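Search articles Go

The jar problem

Every October the storage companies rediscover the small clear jar. Peltonen sells a set, Ikus sells a nearly identical set, and both promise that once you can see your screws, buttons and cloves you will stop buying more of them. I have my doubts. I own 70 of the things, and last month I still bought cloves. 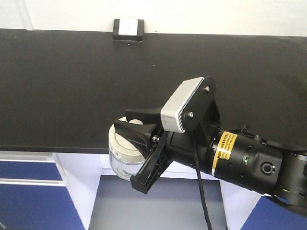

Úna Brophy has made a living clearing other people's workrooms, and she is less rude about jars than I am, though only just. "A lid is a decision," she told me. "People put a lid on something and think it's dealt with." Her own rule allows two sizes of jar and no more, and she won't let a client order any until the drawers have been emptied.

What she does like is a table that moves. The Esturia catalog runs to 441 pages and gives folding tables on wheels exactly three of them, after a great many trays. Flovusau has a few too, priced as if casters were jewelry. I went in expecting a gimmick. A table you can roll to the mess, then fold away, does seem more use than another shelf, provided you do fold it away. Most people, Brophy says, leave it up and start a pile underneath.

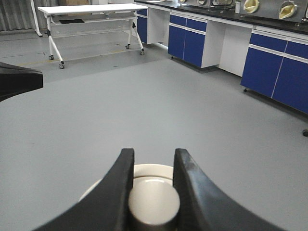
A white folding table on casters, back left, with a lower level between the legs.

I asked whether she had a pile underneath hers. She changed the subject to labels, which she also distrusts.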